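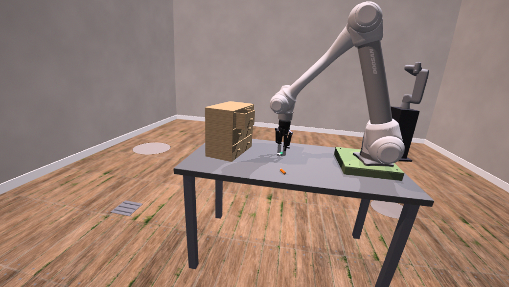
*The drawer cell, arm over the table, top drawer slightly out.*

The requirement ran to one line. Object on table; object in drawer; drawer closed. The evaluator at Brorkine had copied it from the Kaewmanee contract without changing the punctuation.

Kaewmanee operated serviced apartments and wanted a figure. The figure would go into a spreadsheet under "tidying," next to the hourly cost of a person. Jelteo supplied the control policy. Brorkine supplied the simulated room and the evaluator, whose job was to run the trials, read the logs, and write down whether the machine could put something away.

The evaluator started the batch on Friday at a time when the building's ventilation had already dropped to its night setting. Seventy-three trials. Each trial placed the orange cylinder at a new position on the tabletop, varied the drawer opening within limits, and gave the arm 38 seconds. A trial passed if the cylinder was inside the drawer and the drawer face was flush to within 3 millimeters when time ran out.

The first trials were dull, and dull was good. The gripper came down, closed on the cylinder, lifted, and traveled to the cabinet. It released. It moved to the knob, pushed, and withdrew. The log recorded contact forces, joint torques, and a pass.

Trial 16 failed. The evaluator opened the replay.

The arm had picked up the cylinder and carried it to the drawer. At the drawer it stopped. The wrist turned a few degrees one way and a few degrees back. The fingers stayed closed. It held this position until the timer expired, and the simulator reset the room.

The failure code was 0, meaning no fault detected. No collision, no joint limit, no lost grasp. The planner had a valid path at every step and had declined to use it.

The evaluator checked the drawer opening. It was the smallest in the batch so far. The cylinder would have fit with clearance to spare if it went in lengthwise, and would have caught on the drawer face if it went in across. The arm had been holding it across. A correct solution was to set the cylinder down, pull the drawer farther out, and start over. The policy had been trained on pulling drawers. It had been trained on setting things down. It had no record of doing the second in order to do the first while already holding something it had been told to deliver.

The evaluator wrote: *Stalls when the task must be partly undone.*

Then deleted "stalls" and wrote "waits." Then put "stalls" back.

The remaining trials ran. Whenever the opening was generous, the arm passed. Whenever it was narrow and the cylinder happened to lie at a favorable angle, the arm passed. The other cases ended with the gripper at the cabinet, wrist turning a little, timer running down.

At home the evaluator had a drawer by the stove that did not close. It held string, batteries, a tape measure, and takeout menus from a place that had since become a dentist. For several months the method had been to push until it resisted and then leave it. By the standard of the contract this was a fail with code 0.

The report template had a field labeled READY FOR DEPLOYMENT, which accepted Y or N. The evaluator left it blank and went to the comments.

*Policy completes the chore under nominal conditions. Nominal conditions mean one object, nothing else on the table, and a drawer already open far enough. Recommend the customer not count this as tidying. Recommend a separate line item, "placing." Recommend Jelteo add recovery sequences in which a held object is put down for later. Contact results in simulation should not be assumed to carry over to real wood, which swells.*

The form would not submit with the field blank. The evaluator entered N.

A reply from Kaewmanee arrived before the file had finished syncing to the Zaden archive. It was automatic. It thanked Brorkine for the report and asked whether the same setup could be used to test folding a fitted sheet.

The evaluator opened a new configuration, removed the drawer trials from the queue, and typed *sheet* into the object search. The library returned a flat rectangle with no elastic. The evaluator saved the result, reopened trial 16, and raised the time limit from 38 seconds to an hour, with everything else unchanged.

The arm picked up the cylinder and carried it to the drawer. The wrist turned a few degrees one way and a few degrees back. The evaluator left it running and went to find a coat.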